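June 2026
Pimbridge, gripper notebook, fault on the left finger

Writing this up before the story hardens into "operator error", which is what the Wouters summary already calls it. I don't buy it yet.

What we know. During the folding work the left finger stopped closing fully on thick cloth. The motor reported closed, the log recorded a good grasp, and the cloth slid out. Farnard marked all of these as successes because the closed flag was set. So the success rate we were so pleased with in March rests on a flag that can lie, and I would like somebody to put that in writing besides me.

Poonam's theory is a loose screw at the finger pivot. Robel's is lint in the linkage. Jasper thinks the pads have glazed over and lost their bite. Each of them has a nice explanation and none of them has a measurement.

Layered cloth is where I would look first. A flap lying on top of another layer of the same stuff, lace near the neck, plush underneath: the pads can take the top layer, both layers, or a pinch of the blanket as well, and the finger position comes out nearly the same for all of them.
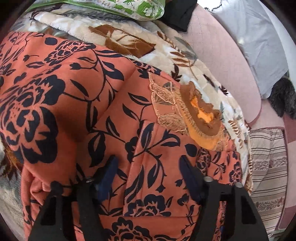
Could the closed flag be trusted if we simply tightened the threshold?
Only for thin cloth. On plush, a tighter threshold would throw out good grasps along with the bad ones, and it would still say nothing about slip after the fingers have shut.

Bench test, done with Cremilda. Strip of fleece clamped at one end, fingers closed on the other, spring balance on the clamp. We did 10 pulls with the gripper as it came in. It let go early on 8 of them. Then we wiped the pads with a damp cloth, let them dry and did 10 more. Early release on 5. Better, though I wouldn't call that a cure, and Jasper should stop calling it one. Wiping also meant handling the fingers, so we may have shifted something in the linkage while we were at it. Should have marked the screw positions with paint first. Didn't.

Checked the pivots afterwards. There was play on the left side that I could feel by hand and none on the right. Could be wear, could be the loose screw. I have not tightened anything and neither should anyone else until we've got a proper reading.

The safety side got less attention than it deserved. When the cloth slips, the natural thing is to reach in and straighten it with the free hand, and the fingers still have power. Trinh Hầu had a fingertip nipped doing exactly that. No broken skin, but the Osteo form has no box for it, so it went down as "no incident". I've asked for that to be changed.

It matters more when two grippers are working over the same bedding, because each person is watching their own fingers and the cloth moves when either of them pulls.

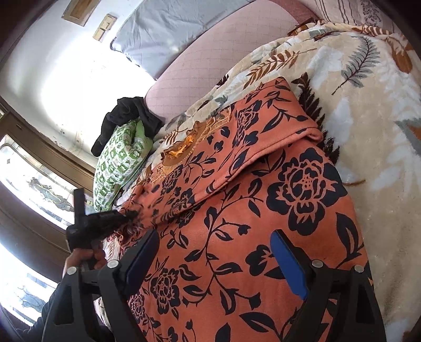
So until further notice: power off before a hand goes between the fingers, and say it out loud if someone else is working the same piece. Robel objects that this will slow the sessions down. It will.

To do:
Paint marks on all pivot screws, both sides.
Feeler gauge on the left pivot, then again after tightening. One change at a time.
Swap the left pad with a new one only after the above.
Poonam to pull the Farnard logs and see whether the finger position drifts over a session. If it's lint I'd expect a slow creep. If it's a screw, who knows.
Cremilda to repeat the pulls on thin cotton, 2 sets, so we have something to compare the fleece with.
Ask Wouters where "operator error" came from. The gripper hadn't been opened up when they wrote it.

The left unit stays on the bench with the red tag on. Spare is in the drawer under the vice, pads unused as far as I can tell, though I've been told that before.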